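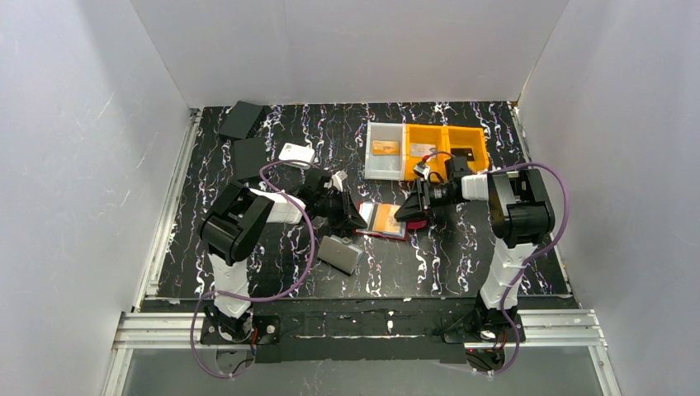 カード仕分け台、点検時の様子(奥が透明ケースとオレンジの仕切りトレー、中央が赤い枠のトレー)

仕分け台まわり 安全・整頓チェック表(7月分、コメント付き)
場所:Flarkmont共同作業室 Stosunton棟 奥の台
対象:天板、囲い、トレー、カードと小物、手元の明るさ、通路
所要時間:60分(コメントを書く時間も込み。今月はつい書きすぎました)

判定の書き方
良=そのままで使ってよい
注=使ってよいが、次の点検までに直すか様子を見る
止=直すまで台を使わない

今月は「止」がひとつもありませんでした! 「注」はいくつか付いていますが、どれも手を動かせば片づくものばかりです。先月の表を横に置いて見比べていたら、この台がずいぶん使いやすくなってきたのがわかって、かなりうれしかったです。

1. 天板

1-1 表面に欠け、めくれ、引っかかりがないか
判定:良
コメント:端から端まで手のひらでなでて確認。カードを滑らせても引っかかりません。黒地に白や紫がかった筋の入ったマーブル模様、何度見てもいい柄ですねえ。

1-2 こぼれたもの、べたつき、粉が残っていないか
判定:良
コメント:乾いた布で奥から手前へ拭きました。模様があるので白い紙粉が筋にまぎれて見落としやすいです。目で見るだけで済ませず、布の裏も見てください。

1-3 使っていない物が天板に置きっぱなしになっていないか
判定:注
コメント:灰色の四角いブロックが中央の赤い枠のトレーの手前に斜めに置かれていました。置くなら縁に平行にそろえましょう。小さい白い箱と白いサイコロ形の物も、置き場所を決めてしまえばもっと気持ちよく使えるはず。決まった位置に薄いテープで印を付ける案、私は大賛成です!

2. 囲い(左・奥・右)

2-1 板がぐらつかないか
判定:良
コメント:軽く押して確認。三方が囲ってあるおかげで、カードが勢いよく滑っても台の外へ飛び出しにくい。この囲いを最初に考えた人に拍手です。

2-2 角の継ぎ目に隙間や段差がないか
判定:良
コメント:名刺くらいの紙を差し込んでみて、入らなければ合格にしています。角は縦に細い線が見えますが、段差は感じません。

2-3 傷、汚れ
判定:注
コメント:左の板にうっすらした擦り傷が少し。安全には関係なし。来月も同じ程度なら「良」に戻していいと思います。

3. 手前の縁と両脇のレール

3-1 袖や手が引っかかる出っ張りはないか
判定:良
コメント:左右の銀色のレールは端まで指でたどって確認。軍手だと小さなバリを見逃すので、薄手の手袋が向いています。

3-2 横材の擦れ、欠け
判定:注
コメント:手前の暗い色の横材は擦れと欠けが目立ってきました。今のところ手を切るような角はありません。欠けが広がったらやすりをかけるので、気づいた人はこの欄に書き足してください。

4. トレーと仕切りケース

4-1 透明ケースにひびがないか
判定:良
コメント:明かりを斜めから当てて見るのがコツ。正面からだとほぼ見えません。ケースの中には小さなオレンジと金色のカードが入っていました。透明だと入れた場所がひと目でわかるので、本当に便利!

4-2 オレンジの仕切りトレーが隣のケースとそろっているか
判定:良
コメント:ケースとトレーの境に指をすべらせて、段がないか確かめました。ここがずれていると、薄いカードが境目にもぐり込みます。一度やられると探すのに苦労しますよ。

4-3 区画ごとの中身が混ざっていないか
判定:良
コメント:まん中の区画に薄い灰色のカード、右端の区画に黒い物。混ざりなし。色の違う物どうしを隣り合わせにしておくと、間違いにすぐ気づけます。

4-4 赤い枠のトレーの積み方
判定:注
コメント:オレンジと淡い色のカードが重ねてあります。枠の高さを超えて積むと崩れやすくなるので、多いときはふたつに分けましょう。今月の仕分けは500枚近くあったそうで、気持ちはよくわかります。

5. 奥の左隅

5-1 黒い四いパッドの置き方
判定:注
コメント:平らに置いたものと、奥の壁のそばで傾いているものがありました。傾けたまま重い物を載せると滑るので、使わないときは平らにして重ねるのが基本です。

5-2 隅にほこりがたまっていないか
判定:良
コメント:刷毛を一本、専用にしました。これが大当たり。布では届かなかった角が一度できれいになります。

6. 手元の明るさ

6-1 台の中央でカードの文字が読めるか
判定:良
コメント:照度計で200ルクス。物足りないという声もあるので、次回は夕方5時ごろにも測ってみます。黒い天板は暗く感じやすく、数値が同じでも印象がだいぶ違います。測る位置は毎回、赤い枠のトレーの横に統一で。

6-2 囲いの影が手元に落ちていないか
判定:良
コメント:板の色が明るいので、思ったより光が回ってくれます。

7. 片づけと引き継ぎ

7-1 終わりの順番が守られているか
判定:良
コメント:カードを戻す、小物を戻す、拭く、明かりを消す。この順番だと、拭くときに台の上が空いていて一気に終わります。

7-2 予備の仕切り板の保管
判定:良
コメント:Oksanenの棚の下段に31枚。先月と同じ数でした。棚の札も新しく書き直されていて、字がとてもきれいです。書いた方、ありがとうございます!

7-3 記入用の鉛筆があるか
判定:注
コメント:短いのが一本だけでした。補充しておきます。

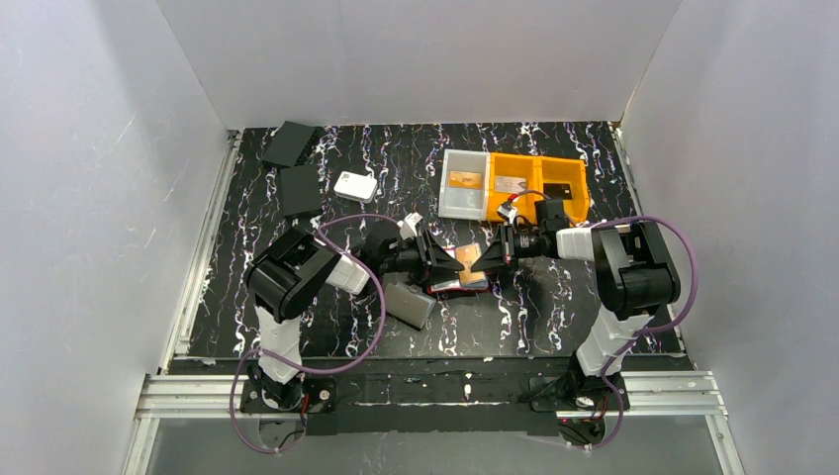 Prakash Rajuからは、横材の欠けは「注」のままでいいけれど、やすりがけを待たずに、気になるところへ保護テープを貼ってほしいという意見をもらいました。カードの角が欠けに当たると、カードのほうが先に傷むのだそうです。それから、赤い枠のトレーは積む高さの上限を線で書いておけば、判定する人によって答えが割れなくて済むのでは、とのこと。

どちらもすぐできる話で、読んだ瞬間に道具箱を取りに行きたくなりました。保護テープは貼る前に縁を拭いて、よく乾かしてからにします。色は暗い横材でもわかりやすい黄色を考えていますが、手元で目立ちすぎてカードの色が見分けにくくなるようなら、灰色に替えます。上限の線は枠の内側に引く予定です。外側だと上からのぞいたときに見えませんからね。

次の点検までにやること
・横材に保護テープを貼る(3-2)
・赤い枠のトレーの内側に上限の線を引く(4-4)
・白い箱、白いサイコロ形の物、灰色のブロックの定位置を決めて印を付ける(1-3)
・パッドを平らに重ねておく(5-1)
・鉛筆を補充(7-3)
・左の板の擦り傷は様子見(2-3)

コメント欄について
判定だけ書いてコメントが空欄の表が、昔の綴りにはたくさんあります。一言でも残っていると、翌月に見る人がすごく助かるんです。「布の裏も見た」くらいの短さで十分なので、ぜひ書いてください。絵を描いてくれる人も大歓迎! Alta棟の表には、トレーの置き方を鉛筆でさっと描いた図が付いていて、文章で読むよりずっと早くわかりました。うちの表にも余白を増やしておきます。

来月は項目6に夕方の測定欄を足します。用紙は入口の引き出し、上から二段目です。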